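One Broth, Done Well: What a Short Menu Does for a Small Noodle Shop

Student project report, Food and Hospitality course
15 February 2025

When our group first sat down to choose a topic, we had big plans to compare every kind of noodle soup we could find in town. Our instructor kindly suggested we pick something smaller, and we are so glad she did! We ended up with two shops, Otau and Cirillo, which stand a short walk apart and could hardly be run more differently.
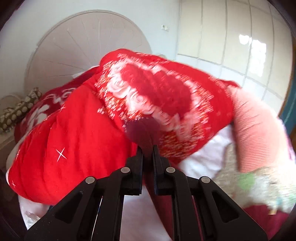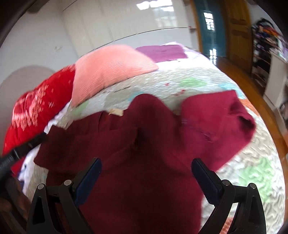 Red printed fabric (first picture) and a maroon knit (second picture), each on a bed.

Otau sells chicken noodle soup and very little else. You can have it with thick noodles or thin ones, and in the colder months there is a dumpling version that we would happily have eaten every day of the project. Cirillo has a menu that folds out like a road map – 48 dishes, from lasagna to fried rice, with a whole panel just for sandwiches. We want to say right away that we liked both places, and this report is not meant to pick on anybody.

Our question was whether a short menu changes how the food tastes and how the kitchen works, or whether it only makes the customer feel that it does. We visited each shop for lunch and again for dinner, ordered the chicken noodle soup every time, and wrote our notes separately before talking. (The talking usually went on much longer than the meal.) We also handed out a survey on campus and got 200 of them back, which was far more than we had hoped for, mostly thanks to the cookies from Werkico Bakery that we gave away with the forms.

The soup at Otau tasted nearly the same on both visits: clear, a bit sweet from the onions, with plenty of ginger. The cook told us the pot goes on before sunrise and that when it runs out, the shop closes, even if there are people at the door. At Cirillo the lunch bowl was lovely and the dinner bowl was quite salty. The kitchen there makes its broth in the morning too, but the same pot also feeds the risotto and two of the sauces, so it gets topped up and cooked down as the day goes on.

The survey surprised us. Most people said they trusted a short menu more, and then most of the same people said they would choose the long menu for dinner with family. One person wrote that her grandfather will only eat soup and her little brother will only eat fries, and that settles it. We had been thinking like soup fans and had sort of forgotten that people eat together.

If we did this again we would visit more often, and we would leave out the question about dessert. Half the answers to it were about Lullurby, the ice cream stand by the library, which doesn't open until June and has no soup at all. We would also like to spend a morning in each kitchen, if the owners would have us, and watch the broth from the start.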